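Small Shop & Micro Market Fitting Forum
Board: Shelving, Racking and Prep Tables
Thread: Stepped gondola, three tiers – facing out tube cans without wasting the bottom deck

gondola_gus
Posted Friday, 9:12 AM

Looking for opinions on spacing before I commit to drilling label rails. The unit is a gray metal stepped gondola in a staff snack room, carpet floor, one long wall. Installed by the previous contractor, who left no drawings. The brand plate says Wodix, but the bracket pitch doesn't match anything in the current Wodix sheet, so I suspect it is an older run.

Planned use is canned chips in the tall tube format, some drinkware on top, and restock from a steel table near the wall. The question is whether to keep the tubes on the middle deck or drop them to the bottom one.

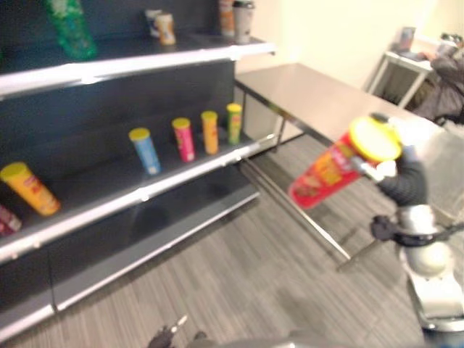
Tube cans are a poor fit for most shelf calculators because they have a small footprint and a high center of gravity. The calculator gives you a width per facing and assumes the product can lean on its neighbor. With the spacing I have now, light blue, pink, orange and green standing in a line with gaps between them, there is no neighbor to lean on, and a yellow one is lying at an angle at the near end of the row. I can close the gaps and lose color separation, or keep the gaps and add dividers. Dividers on this unit mean clipping to the front lip, and I don't have a part number for the clip.

Constraints:
Budget covers dividers or a new bottom deck liner. It does not cover both.
The client wants every flavor readable from the door.
No drilling into the back panel.

tallboy_racking
Posted Friday, 9:40 AM

Close the gaps. You are treating a chip tube like a bottle of olive oil. Facings touch, flavors read by color, done. The only reason to space them is if you have fewer cans than shelf, and in that case the shelf is too long for the range.

Re the clip: if it is an older Wodix, the Keker divider usually goes on with a little persuasion. Measure the lip first. Keker makes two lip depths and they look the same in the catalog.

Esko Miettinen
Posted Friday, 10:05 AM

I disagree on touching facings. On a hard floor, yes. On carpet the feet settle unevenly, and a long deck picks up a slight fall toward one end. With touching cans, one going over takes the row with it. I would level first, then decide on spacing.

Put a bubble level on the middle deck lengthwise and then front to back. Shim at the feet, not at the brackets. If you shim at the brackets the deck will look right until someone loads the top.

On the bottom deck: I would leave it empty or use it for sealed cartons. People do not bend for a single tube of chips. We moved a range down to the lowest step in Drarside and sales of it dropped the same week. We moved it back up.

gondola_gus
Posted Friday, 10:31 AM

Level checked. It falls toward the back wall, not by much, less than half a bubble. Will shim tonight.

The bottom deck has nothing on it at present and I have no strong need to fill it. The client does ask why she is paying for a shelf with nothing on it.

Lip measured too. It matches the shallower Keker.

pallet_plain
Posted Friday, 11:18 AM

What is the drinkware doing on the top deck? Cups and tumblers above chips is an odd pairing. If someone reaches for a cup with a sleeve on, the cans one step down are in the fall line. I would swap them: tubes on top, where the height of the can does no harm, and cups in the middle.

tallboy_racking
Posted Friday, 11:26 AM

No. Tubes on top and you cannot read the lids, and short staff cannot reach the back. The unit is stepped so that each deck is set back from the one below. A cup that falls lands on whatever deck is under it either way.

pallet_plain
Posted Friday, 11:33 AM

A small cup landing on a chip can is a nuisance. A loaded tumbler landing on one is a split seal and a write-off. Where the item starts from matters. Also the tall green bottle at the near end of the top deck. How heavy is that when full?

gondola_gus
Posted Friday, 11:50 AM

Full, heavy enough that I don't want it up there. Point taken. I'll move the bottle down and keep the light cups. The tumblers can go to the bottom deck, which also answers the client's question about it.

Second part of the job is the table. It is a stainless prep table from Juntunen, tube legs, low crossbar, bought used. I want it as the landing spot for restock: carton on the table, cut, face the cans, carry to the deck. Item number on the invoice is 3,766 if anyone has the sheet. I need the rated load with the crossbar fitted but without an undershelf.

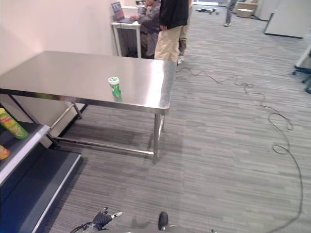

Restock table by the wall, one green and white container on top, end of the gondola at lower left.

Esko Miettinen
Posted Friday, 1:15 PM

I don't have the sheet for 3,766. For tube chips the rating is academic. A carton of those is mostly air. Your limit will be someone sitting on the corner.

Two remarks on the position. First, it is close to the wall, which is good for stability and bad for cleaning. Leave enough room to get a vacuum head in behind the rear legs, or accept that you will drag the table every time. Dragging tube legs over carpet works the feet loose. Second, the near end of the gondola is very close to the front left leg. Whoever carries a carton has to turn there. Walk it yourself with a box in your arms before you fix anything.

steel_and_sundries
Posted Friday, 1:44 PM

Adding to that: bare stainless with folded edges is slick under cardboard. Cut a carton open on it one-handed and the carton travels. Put down a 20 inch strip of ribbed rubber mat at the working end. It also stops the knife from marking the top. Brushed finish hides light scratches if they run with the grain and shows every one that crosses it.

tallboy_racking
Posted Friday, 2:02 PM

Mat is overkill for a snack room. Open the carton on the floor.

steel_and_sundries
Posted Friday, 2:07 PM

Then why buy a table.

pallet_plain
Posted Friday, 2:20 PM

Is the short container part of the range? It has a narrower waist than the tubes and it isn't as tall. If it goes on the middle deck between tubes, it disappears from any distance. Group the short ones at one end or give them their own deck.

gondola_gus
Posted Friday, 2:58 PM

It will be, if the client says yes. Own deck is an option if I push the tumblers to one side of the bottom. I'd want them at the door end and the short ones toward the wall.

Walked the turn with a carton as Esko suggested. It can be done, but the hip catches the table corner. The corners are rounded, so no injury, but I'll shift the table along the wall by 4 inches and try again.

tallboy_racking
Posted Saturday, 8:22 AM

Which way did you go on the facings?

gondola_gus
Posted Saturday, 9:03 AM

Dividers, shallow lip Keker, one between each flavor. Feet shimmed, deck reads level in both directions. They needed the persuasion you mentioned, and one clip cracked going on, so order a spare if you copy this.

Liner for the bottom deck is postponed until January. Still looking for the Juntunen sheet if anybody has it in a drawer.

steel_and_sundries
Posted Saturday, 9:30 AM

I have a Juntunen binder at the shop, older stock. Will check the index on Monday and post the load table if 3,766 is in it.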